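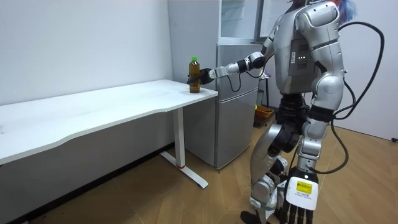
Bottle with a green cap, front corner of the desk

Do blank ballots count toward the majority in a council runoff?

De Smet won the first round in Virness with 88 votes more than Roltano, and the runoff is on a Tuesday. Half my street plans to hand in a blank ballot to teach them both a lesson. Will either of them have to notice? Our town has more than 3,000 registered voters, if that matters.

heltel_resident
Depends on your charter. In Heltel a runoff goes to whoever has the most valid votes, and a blank isn't a valid vote. We had 195 blanks last time. They were counted, read aloud and put in a box. The winner thanked everyone for their confidence.
Look for the words "valid votes cast" or "ballots cast" in the section on runoffs. If it says "ballots cast", blanks do raise the bar, and then you need to find out what happens when no one clears it – usually another election, with the same two faces on the poles.

porchlight80
dont vote then, same thing

third_ward_mail
Not quite the same thing. Some towns have a turnout minimum, and a blank ballot can count toward that even when it counts toward nothing else. So your street could end up helping to make the result official. Call the clerk's office before noon and ask for the runoff section by email. Ours took two calls and sent me the parking rules first.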